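Blog > Telly > Rewatches

Going back to Hisetti
Posted 8/11/25 by Muthoni Kinyua

I finished Hisetti again last week. It was the third time through for me and the first time since it went off the channel it started on, and I watched it at a rate of two episodes a night with the subtitles on. I wanted to write down what I thought while it was still fresh.

For anyone who hasn't seen it, Hisetti is a comedy drama set in a family hotel of the same name. It ran for two series. The Dudás family own the hotel, the Urnel brothers want to buy it, and most of the plot comes from people going behind each other's backs over breakfast. There is a murder in the first episode but the programme more or less forgets it by the fourth. I had forgotten it too, and was surprised to see a body.

The thing I remembered best was Ilka and Piet. When it was first on, everyone I worked with was very invested in whether the night porter would get together with the eldest Dudás daughter. I was as bad as anyone. I had a ringtone of the theme tune. Watching it now, I found I didn't much care whether they got together, and I was a lot more interested in Ilka's friendship with Renske, who runs the kitchen. Renske is the one who drives her to the hospital. Renske is the one who lies to the bank. Piet mostly stands in doorways holding a lamp and looking sorry.

I don't think that's bad writing. The first series knows what it's doing with him. He is meant to be someone who can't make his mind up, and the actor plays it very straight. The trouble is the second series, where they seem to have decided that people liked him so much he had to be brave as well. He jumps in a canal. He punches the younger Urnel brother at a christening. None of it fits the man who took six episodes to ask for a day off.

The second series has other problems. They built a new set for the lobby and it's too big, so people have to walk a long way before they can start talking. The old one was cramped, with the stairs coming down right behind the desk, and a lot of the best scenes were someone trying to have a private conversation while guests squeezed past with luggage. In the new one they just go and stand by a pillar. I noticed that the first time round but couldn't have said what was bothering me.

The grandmother is still wonderful. I had remembered her as a comic character, always hiding the good spoons, but she has a long scene in the laundry with the youngest boy about what her husband was really like, and it is very sad and very plain. There's no music on it. I watched that one twice. If you only see one episode make it that one, although you will be confused about why the boy has one arm in plaster.

What I had also forgotten is how good it is on work. People are always in the middle of something. They fold sheets while they argue, they count the till, they get told off for being late. A lot of programmes set in a workplace stop bothering with the work after a while, and this one never quite does, even at its silliest. My aunt was a hotel housekeeper for years and she used to watch it to find mistakes. She found fewer than she expected to. Her main complaint was that the corners on the beds were wrong.

As for the ending, I know people were angry. There were supposed to be 14 episodes in the second series and they made fewer, and you can tell, as the last one has about three finales' worth of news in it. The hotel is sold, then it isn't. Renske leaves for the coast and says goodbye to Ilka on the phone, which I thought was a waste at the time and still do. The two of them should have been in the same room for that.
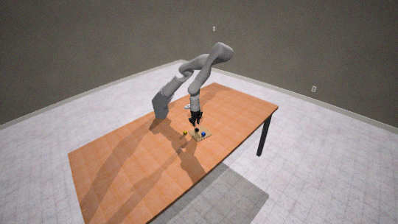 I did like the very last scene more than I used to. Ilka goes round switching off the lights floor by floor, and she stops outside room 100, the one where her father used to sleep when he'd had a row with her mother. She doesn't go in. When I was younger I thought it was a cheat, and that we were owed a look inside. Now I think it's fine that we don't see it. She knows what's in there and she's tired.

The Christmas special is a separate matter. It went out the December after the last series and it takes place on a boat. Half the cast aren't in it. The elder Urnel brother has a different beard and a wife we have never met. I watched it for completeness and I won't be doing it again.

If you want something like Hisetti when you've finished, the usual suggestion is Ponura, which came from some of the same writers. I've seen the first few episodes of that and I'm not sure yet. It's colder, and everyone in it is a lawyer. The dialogue is quick and there is a sister-in-law I like, so I'll give it until the end of the first series and see. A friend says it picks up once they leave the city.

I'd still put Hisetti in my top few, mainly for the first series and the laundry scene. I think I'd tell a new person to stop at the end of series one and only go on if they really can't stand not knowing about the loan. That's what my brother did. He never found out who bought the vineyard and it doesn't seem to have done him any harm - though he did ask me about the murder, and I had to look it up.

It was the accountant.

Contact | All posts © Muthoni Kinyua | Back to top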